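**Fandbridge Household Fittings Study: progress report to the Mallon fund**

Reporting period: March to May
Work package 2: hanging and storage of small kitchen items

## 1. Status

Work package 2 is on schedule. It covers how small kitchen items are hung on, taken off and set down beside a free-standing mug tree. Work package 1 (drawer inserts) closed in March and its data tables were sent with the previous report.

The target for this period was 288 completed trials. All were completed, and 20 were repeated after the item list changed in April. The repeats are stored separately and are not included in the totals.

## 2. Bench and layout

Trials are carried out on a table with a light wooden edge, covered with white gridded paper. The mug tree is white, with a round flat base, a thin upright pole and curved hooks at the top. It is placed near the middle of the sheet. Loose items start flat on the paper. 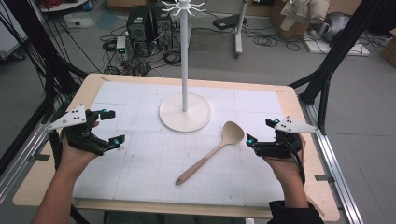
Start positions are read from the grid and entered on the trial sheet before each trial. The paper is kept until marks make the lines hard to read. The present sheet carries scuffs and specks but remains usable, and a replacement has been ordered under consumables.

The base of the stand is not fixed down. Any shift is entered in the remarks column, with the direction. Fixing it was considered at the start of the work package and rejected, as a mug tree in a kitchen is normally free to move.

## 3. Items

The item list is split into two groups.

- Group A: items that can hang from a hook, such as mugs and bowls.
- Group B: items that are set down next to the stand, such as spoons and tubes.

Group A trials take longer. The slow step is lining the item up with a free hook, and a light item may swing after release. A trial is timed until the item has stopped moving.
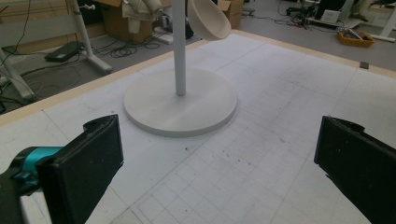 *Figure 2. Mug tree on the gridded surface, with a cream-coloured bowl hanging at a tilt beside the pole.*

Group B gives shorter times and fewer remarks. Tall items are the exception. They need clearance from the pole and hooks, and the approach has to be planned from the side. The cardboard tube was added in April for this reason, at the request of Betancur, who are reviewing the method.
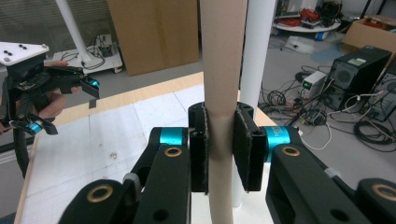 The tube is handled upright. Contact with the pole is recorded as a touch and does not end the trial.

## 4. Issues

The Volier timing sheets used in March had no field for touches. For 44 trials this was reconstructed from the remarks column. The sheets have been revised and the older entries marked.

Floor space near the bench remains limited, and cables still need to be moved away from the walkway. This has no effect on the results.

## 5. Next period

- Check the April repeats against the original trials.
- Replace the gridded paper and re-mark the position of the stand.
- Send the draft tables for both groups to Betancur for comment.

Spending is within the agreed budget. No change to the end date is requested.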